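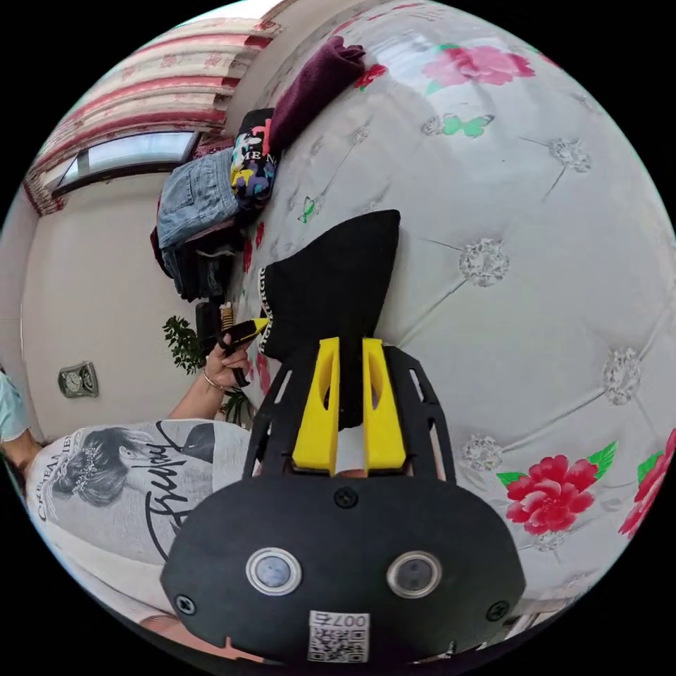

Black fabric lifted off the bedspread, with the folded clothes along the wall.

Visit to the Zilness open house, Ollach, 21 August 2021

Siiri Hakala and I went to Ollach for the summer open house run by Zilness, who sort and pass on clothing for families clearing out wardrobes. They work in people's own homes, so the visit was to an ordinary house and we left our shoes at the door. There were four rooms to see. We spent most of our time in the back bedroom, where trousers and jackets were being done, and most of these notes are about that.

Antonina Boiko met us and went through the method. Everything comes out of the wardrobe first and goes on the bed. Heavy things go at the head against the wall and light things to one side, and the part nearest the door is kept for folding. She doesn't use a table. A bed is wider, she said, and you can walk round three sides of it. She does ask for a smooth cover to be put on before she starts, as wool blankets leave fluff on dark trousers.

The cover was white and quilted, with large peonies and green butterflies printed on it and sparkly buttons where the stitching met. Siiri wanted to know where it had been bought. It had come with the house, apparently, and Antonina couldn't help her. 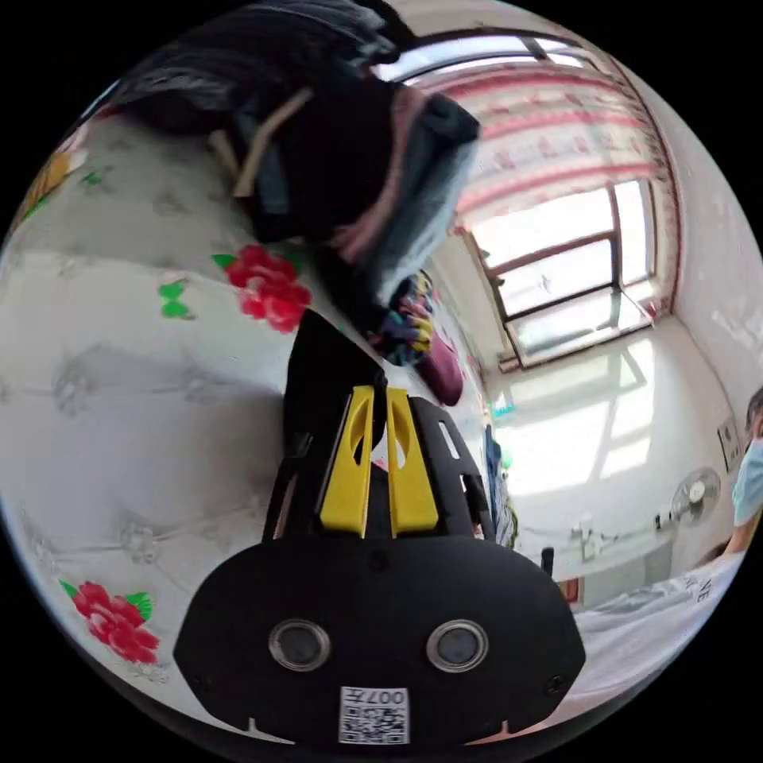 The dark clothes in a heap, with a tan strap lying across them.

Dark clothes are the slow part. With blacks and navies together it is hard to tell one garment from the next until you pick it up, and straps and scarves get caught up in them. Dayana Escobar, who was taking the second group round, told us to find the waistband before doing anything else and let the rest of the garment hang from it. We tried this on a pair of our own that Siiri had brought in her bag, and it does save time.

Denim is kept in its own stack if there is enough of it. Jeans are folded in half lengthways and then in three, with the fold facing out. Jackets go beside the jeans and are left until last. Patterned things are put to the right, and small light things such as socks and summer tops go to the left.

We were given a printed sheet with last November's figures on it. Zilness handled 1,273 garments that month, and 1,051 of them were passed on. The remainder went for rags or back to the owners, who quite often change their minds. 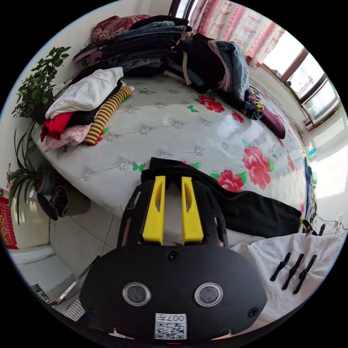 The bed from the near side, with denim and darks stacked at the head and a smaller pile on the left.

The room itself was pleasant to be in. It had a tiled floor, good light from a window with brown frames, and plants down the left-hand side, one of them a very healthy spider plant. Gilberto Echeverri, who had come over from Seveck with his sister, asked whether a darker room would do as well. Antonina thought not. She matches blacks by daylight and will put a job off if the weather is bad enough.

Trousers took up the last part of the session. The legs are laid flat with the waistband towards the middle of the bed, then one leg is drawn over the other by the hem and the seams are lined up by hand.

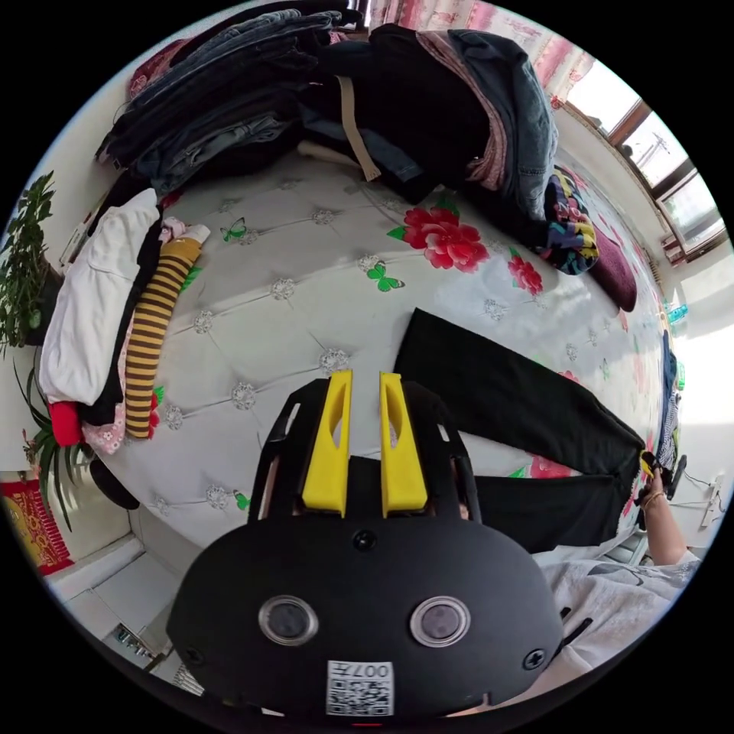
Long legs need the full width of the bed, and Antonina likes to have the hem in her hand before she moves anything else. Creases are smoothed with the palm from the knee down. She doesn't iron at this stage.

Ximeng Du asked about storage boxes and was told that they come later, once the owner has looked through the piles.

The tour lasted 60 minutes, and tea was served in the kitchen afterwards. Parking was at the Popescu garage across the road, free for visitors. The next open house is planned for November and places should be booked with Dayana.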